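How do I word an obituary when the family is split over who gets listed?

Kekeli Ametepe
Posted Jan 30, 2018

My aunt passed last week and I got handed the obituary because I'm "the one who writes." Never done one. Paper wants it by tomorrow noon. Couple of problems.

She was married twice. First husband still living, they stayed friendly, he was at the hospital. Second husband died years back. My cousins want the first one listed under survivors. Her stepson says absolutely not. Is there a rule?

Also she raised a great-niece from a baby, no papers, never adopted. Calls her Grandma. Do I put granddaughter? Great-niece sounds cold to me.

Last thing, the paper charges by length and my draft is 501 words. Quote came back at $133 for the short version and a lot more for mine. What do people usually cut? I have all her church stuff in there, the years at the cannery, the quilt ribbons, every grandkid with spouses in parenthesis. Thanks, sorry if this is scattered, havent slept much.

Tahmineh Nikzad

So sorry about your aunt. I've done four of these for my family and there's no rule, papers print what you send as long as the funeral home confirms the death.

Ex-husband: usually left out of the "survived by" list but you can give him his own line. We did "She is also remembered by her former husband and friend" and then the name. Goes after the kids and grandkids. Kept everybody mostly quiet. Second husband goes under "preceded in death by" along with her parents.

The little girl: put granddaughter. Or "her great-niece, whom she raised as her own" if the cousins fuss. I like the second one, it tells people something about your aunt. Put her name up with the grandchildren either way, not down at the end with the nieces and nephews. She'll read it someday.

Cutting: take out the spouses first. Then the job dates, just say she worked at the cannery until she retired. Keep the quilts!! Run the short one in print and give the funeral home the long one for their web page, most don't charge for that. Ask though.

And have two people check the names. We spelled my uncle's middle name wrong and paid to run it agian. 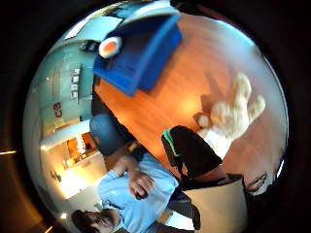
Blue block and the fluffy white toy, on the floor

Pejman Mohammadi

Agree on most of that. I'd leave the ex out completely, he can sign the guest book. But you know your family.

One thing, don't put her full birth date or the street address in there. Year is enough. And if the service is at a later date just say "services to be announced." We waited till April for my dad's so people could travel and had to run a second notice anyway, short one, time and place only.

Call the paper early, not at 11:55. They'll want the funeral home's phone number before they set it.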